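Table clearing

Table clearing is the household and food-service task of taking used items off a table and sorting them for washing, storage, recycling or the bin. It usually covers crockery, trays, cutlery, drink containers and scraps, and is often followed by wiping. The term is used loosely. Some household manuals treat it as part of washing up, while others give it a chapter of its own, with more rules than the job seems to need.

Order of work

Most written advice says to remove rubbish first and reusable items second. The reasoning is that trays and plates stack more easily once bottles and wrappers are gone. The Trangate Household Handbook sets out this order in detail and claims it saves labour, but gives no method for how the saving was measured. Its often repeated figure of 40 per cent appears without a source.

A rival approach, sometimes called tray-first clearing, uses an empty tray as a carrier for everything else. It is common in cafeterias, where trays are already on the table. Critics point out that a tall bottle stood on a flat tray tips over easily, and that laying it down only helps if the cap is on. Supporters have tended to answer with anecdotes.
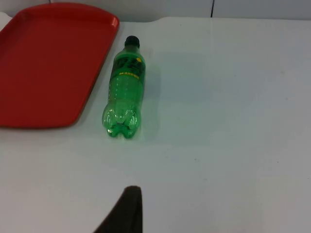
A green plastic soda bottle with a black cap, lying beside an empty red tray on a white tabletop.

Drink bottles

Plastic drink bottles are the item on which household guides disagree most. Older advice was to take caps off before recycling, so that the bottle could be flattened and any liquid drained. Many newer guides say to leave them on. Neither instruction holds everywhere, as local collection rules differ, and a guide that states one of them as a universal rule should be read with some caution.

Colour is another source of confusion. Clear and green plastic may be accepted in the same bin in one district and handled separately in the next. Labels are generally left in place, although the habit of peeling them off persists in many homes. In deposit schemes an intact label can matter, where the barcode is used to identify the container.

Trays

Rigid plastic trays with a raised rim are favoured in canteens and schools. The rim holds back small spills and gives the fingers something to grip. Bright colours are said to make trays harder to leave behind, a claim found in suppliers' catalogues more often than anywhere else. The Güler catering guide recommends red for this purpose, and in a later section recommends red for keeping raw meat separate, without mentioning the conflict.

Claims and criticism

The best-known study of the subject is a survey of 572 households in Zesolstead, carried out one July by Eylül Öztürkmen. It reported that people who cleared the table straight after eating felt more satisfied with their kitchens. The survey relied on respondents' own accounts, and no homes were visited. Öztürkmen wrote that the result "should not be taken as advice" — a line that rarely appears when the survey is quoted.

The Naslow method, promoted through paid workshops, divides clearing into 6 named stages. Reviewers have noted that two of the stages, "gather" and "collect", are described in nearly the same words.

See also

Washing up
Kitchen organization
Container deposit schemes
Serving trays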